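Filed under: Guides > Watch-Alongs > Hosting
6 min read

4. Setting up your first watch-along

By now you have Astamum installed and your shelf filled in (section 3), so you're ready for the fun part! A watch-along lets your whole group press play on the same movie or episode, wherever they live, and chat beside it without spoiling anything for the person who stopped to make popcorn. The steps use the first Starkisholm movie, but they work the same way for anything on your shelf.

4.1 Create the room

1. Open your shelf and pick the movie. If you own more than one cut, pick the cut everyone will be watching. The theatrical Starkisholm runs 95 minutes and the extended one has the whole ferry sequence, so please check!
2. Choose Host, then New Room.
3. Give the room a name your friends will recognize. "Movie night" is fine, but you're going to end up with a lot of those.
4. Set the start time. Astamum shows it to each guest in their own time zone.
5. Choose Save. The room appears at the top of your shelf with a little lantern next to it.

Note: Astamum doesn't stream the movie. Every guest needs their own disc, file or subscription. The room only keeps your clocks and your chat together.

4.2 Invite people

1. Open the room and choose Invite.
2. Copy the room link, or pick names from your friends list.
3. Decide whether guests can bring guests. I leave this on for old favorites and off for anything that came out in June.
4. Choose Send.

A free room holds 16 people, host included. If you need more, use a Hall (section 7), where only the host and the speakers you pick can type.

4.3 Line up the clocks

1. Ask everyone to pause on the first studio logo.
2. Choose Sync. A countdown shows on every screen.
3. Press play at zero. Guests who miss it can choose Catch Me Up, and Astamum tells them which minute to skip to.
4. Once the title card comes up, have each person tap Title. Astamum compares the taps and nudges anyone's chat clock that is ahead or behind.

Caution: Do not tap Title twice. The second tap resets your clock to the start, and you'll see the chat for the opening credits all over again while everyone else is meeting Mosarach.

4.4 Spoiler covers

This is my favorite part of the whole program. Any message can be tied to a moment in the movie, and it stays covered until the reader gets there.

1. Type your message.
2. Choose the curtain button and enter the minute. In the theatrical cut, Eren takes off the mask at minute 33, so anything about who is under it should have that number or a later one.
3. Choose Send.

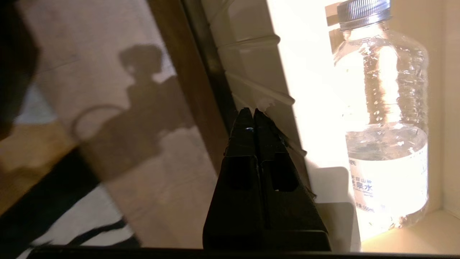 Page last changed: June 19, 2026 by Angharad Mostyn

Note: Covers go by the cut you picked in 4.1. If you change cuts after people have started writing, choose Shift Covers in the room menu and check a few by hand.

Caution: Covers don't apply to profile pictures or room names. Please don't name your room after the ending!

4.5 After the credits

1. Choose Close Room. Guests can keep reading, but the clock stops.
2. Choose Ratings to let everyone score the movie. Scores stay hidden until the last person votes or you choose Reveal.
3. To keep the chat, choose Save Transcript. It saves as plain text with the minute in front of each line. Onni Mäkelä's group has a Starkisholm transcript of over 3,746 lines, and it's a wonderful read, especially the long argument over whether the dog is the narrator.
4. To watch the sequel with the same people, choose Next Room. Your guest list and guest settings carry over. The start time doesn't.

If the lantern stays lit after you close the room, refresh your shelf.

Related guides
Adding a series to your shelf
Fixing a clock that drifts
Halls: hosting a big crowd
Rating scales and how to change them
Recasting polls for book fans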